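Enilo grasp labeler

Enilo reads recordings from a hand-held gripper and writes out grasp segments: when the fingers start to close, when they stop, and when they open again. It was written by Pui-shan Yip and Feng-yi Leung for the Daltden small objects set, and it should work on any recording that has a wrist view and a finger width log.

Status

Version 0.8, last updated January 22, 2020. The segmenter is stable. The mask tool still changes between releases, so pin your version if you depend on its output.

Install

Clone the repository, create a Python 3.7 environment, and run pip install -r requirements.txt. The mask tool needs a GPU. Everything else runs on a laptop.

Usage

python segment.py --input recordings/ --out segments/
python mask.py --segments segments/ --out masks/

The first command writes one JSON file per recording. Times are in seconds from the first frame. Width is in millimeters and is smoothed over 19 samples before thresholding — change this with --window if your log runs at a different rate.

Data

The Daltden set has 2133 recordings from 38 tabletop layouts. Eight layouts are held out for testing and are listed in splits/test.txt. Please don't tune thresholds on them.

Sorting layouts

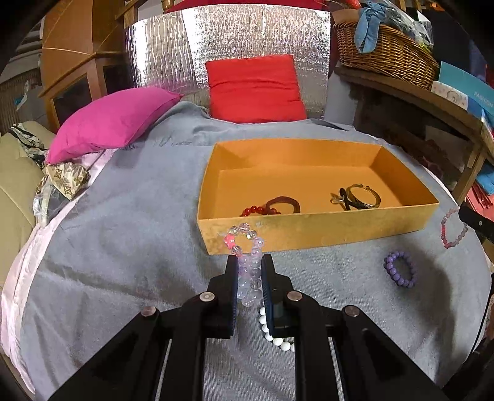

The mask tool gives each object one instance ID and tries to keep it through the whole segment. Its size filter drops small regions, and the default is too high for jewelry. Thin loops are the hard case. With the clear and pale lavender bracelet standing between the fingers, a mask filled to its outer outline also takes in whatever shows through the middle, so pass --keep-holes for layouts like this one. Pieces that lie together in the yellow box, such as the black cord bracelet tangled with a thin silver band, often come back as one instance. Use the Bulo editor to split them by hand.

Known problems

Finger pads are sometimes labeled as part of a dark object.
Reflective backgrounds produce short false masks. Raise --min-frames to remove most of them.
The Lau log format is read but not written. Export is planned for April.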